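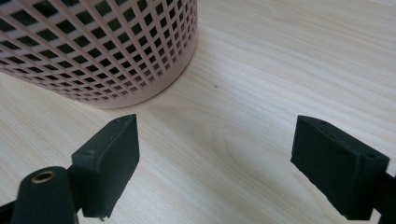

What did we want to find out in this period? We wanted to know how many demonstrations a policy needs before it can handle an object it has not met in training.

Progress report to Dralurance, November 11, 2025
Project: Plarnel
Written by: Jasmina Živković

Since the last report in April we have recorded 900 demonstrations with the hand-held gripper. After checking, 214 were removed. In most of them the position tracking was lost for a moment, and we prefer not to repair such recordings by hand.

The remaining demonstrations were used to train the policy in steps, each time with a larger part of the data. For every step we tested with objects which were kept out of the training. The success rate grew quickly at first and then very slowly. Adding new kinds of objects helped more than adding new recordings of the same ones - this was clear in all seven test rounds.

Perforated and lattice surfaces are still difficult. The depth estimate is unstable there, and the policy often closes the fingers too early. Chraibi has lent us a second calibration board, and we repeated the camera calibration with it, but the improvement was small.

The work package on two-handed tasks has not started. It waits for the parts from Asex, which are 19 days late. I ask for your agreement to move this package to the next period. The budget stays the same.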